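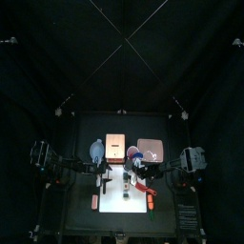
A cutting board for small stuff

March 5, 2020

I have a habit of keeping little things in one shoebox until the lid won't close. It got to that point again last month, so everything came out onto the table. Pliers, the blower bulb I use for dust, a pink eraser, the wooden box with the slot in the top. None of it is worth much and I still use most of it.

The board is from the kitchen store in Busham and it cost 3 dollars. I bought it for onions. It was too small for onions, so it moved to the work table and has been there ever since. Dark things get lost on a dark table, and a white board fixes that.

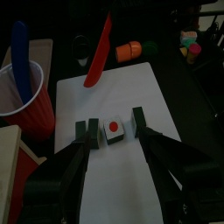 I've had the blocks longer than I've had the table. They came in a bag of odds and ends from a yard sale, and I was after something else in the bag and kept these too. The dark ones are plain, and the one with the red dot is the only one I'd miss. I like them standing in a row with the dotted one in among the green. The red plastic knife is from a picnic set, and I use it for scraping old glue and opening packages.
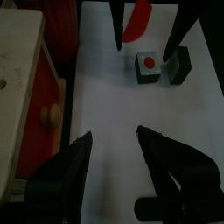 Spacing is the part I fuss over. When I line things up I want them near each other without touching, and I will move a block over and back again until it looks right to me. A narrow gap like the one between the dotted cube and its dark neighbor is what I aim for. It was late and the light was low by then, and I kept going anyway.

I thought about getting a proper organizer. Neteck has one with 20 compartments for 29 dollars, and I had it in my cart for a week. Then I measured the shelf and it was too deep to fit.

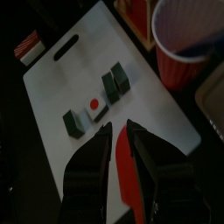
So I'm sticking with the shoebox, plus a couple of jam jars for the smallest pieces. The pliers are going on a hook by the door. I still have to go through the box of screws and washers under the bench, and that will probably wait until April.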